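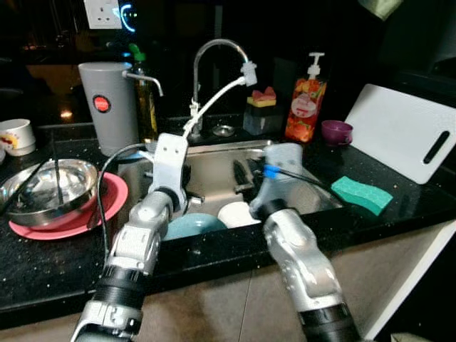 Bowls in the basin, sponge caddy and dish soap at the back of the sink.

FOR IMMEDIATE RELEASE
02/06/2019

Surier to publish "The Small Sink," a 67-page guide to washing dishes by hand

KALTCOMBE - Hello from Surier! I'm Alina Furtună, I run this very small publishing house with Delia Vlad, and I'm thrilled to tell you that our next title comes out in March and is all about doing the dishes. By hand, in an ordinary sink, after an ordinary dinner.

It's called "The Small Sink," it's the first book in our new Hekico series of household guides, and I've been talking about it at parties for so long that my friends have started changing the subject. So now it's your turn.

How I ended up writing a book about dishes

I grew up drying while my grandmother washed, and she had rules. Glasses before plates, plates before pots, and woe to anyone who dropped a greasy spoon in with the glasses. I forgot every one of those rules the minute I had my own place, and for years I washed whatever was on top of the pile. My glasses were cloudy, my sponge smelled, and I blamed the water.

Then last year Delia and I sent a questionnaire around Kaltcombe asking how people wash up at home. We expected a couple dozen replies and got 268 back, some with drawings (one person mapped their whole counter, down to the salt). Of those, 81 came from homes where everything is washed by hand, every day, and those are the people I went back to with more questions. Most of what's in the book started with them.

What they wanted to talk about, over and over, was space. A bowl with chopsticks still in it, a cup from the afternoon, the oil that lives next to the water filter, and suddenly you have no counter left and you haven't even turned on the faucet. So the first chapter is about the counter, and we don't get to soap until page 19.

The glass chapter

I have to give glasses their own section here because they got their own chapter in the book, and it's the longest one. Clear glass shows everything. You hold it at a slant and the light runs down the side in a bright streak and picks up little spots of color from the room, and in that light you'll spot a smear you would never find by looking straight through it. I learned the slanting trick from Sirkka Väisänen, who tested the whole chapter in her own kitchen and sent me eleven pages of notes. She disagreed with me about vinegar. She won, and I rewrote it.

The short version, if you'd like to print it: wash the glass first in clean suds, go around the rim with your fingers as well as the sponge, rinse it inside and out, tip it toward the light, and go back over anything you see. Keep steel bowls and pans out of the basin until the last glass is up on the rack. That's really all there is to it, though I did manage to get nine pages out of it. 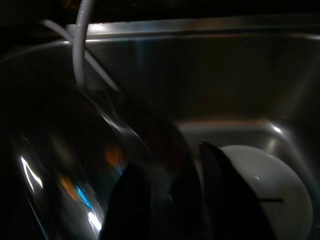
Plates, bowls, and the angle of things

Plates come next, and I'm a bit of a bore about plates. A big round plate lying flat in the sink takes up the entire floor of it and hides your forks. Stand it up on its edge over the basin, wash the face, turn it, wash the back, and let the water run down toward the drain. If the rim has a texture, go around it twice, and use the scrubby side of the sponge if the plate can take it.

Bowls can wait in the sink while you do this. They're patient! Fill them with a little warm water and set them side by side, light ones toward the front where you can see them, with the utensils behind. Khairul Sitompul, who designed the book, drew a lovely little diagram of this arrangement, and he also talked me out of a fold-out poster of the same diagram, which would have doubled the cover price.

We ended up with short chapters on these, too:

Where the sponge sleeps (a caddy at the back of the sink, please, and a separate sponge for the rough jobs)
Cutting boards, and leaning them up so both sides get air
The strainer in the drain, and how often to lift it out
Chopsticks, which go in lengthwise and get rolled between your palms
What to do with the one cup that never makes it to the sink 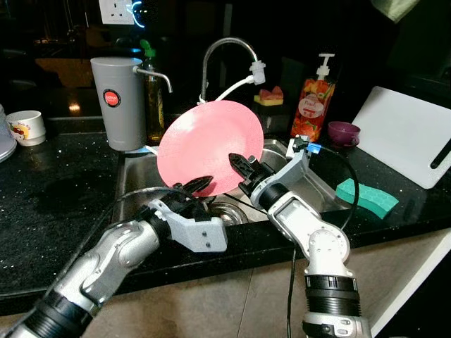
I went back and forth on that last chapter, because it isn't strictly about washing, but so many people brought up the stray cup in their replies that leaving it out felt rude. It's two pages long, and Delia says it's the best thing in the book. I try not to take that personally.

The launch evening

We're holding a launch at Oprea, the cookware shop on the square in Kaltcombe, in the second week of March. Cornel Zamfir, the owner, is putting a long table by the window and making his bean soup, so there will be plenty of dirty bowls and I'll be washing them while I talk. Come and dry! Towels are provided, but bring your own if you're attached to it. Sirkka will be there as well, and she's happy to discuss vinegar with anybody.

The first printing is 685 copies. Everyone who filled in a questionnaire and left an address will get one in the mail, and the rest go on sale at Oprea that same evening and through Surier afterward. The cover is wipeable. I tested it with tomato sauce.

For review copies, page samples, or a chat about sponges, write to Delia Vlad at Surier's Kaltcombe office. Reporters who would like to visit before the launch are very welcome, and mornings suit us best.

About Surier

Surier is a two-person publisher of practical books for the home, based in Kaltcombe. The second Hekico guide, on folding and storing bed linen, is being written now.

###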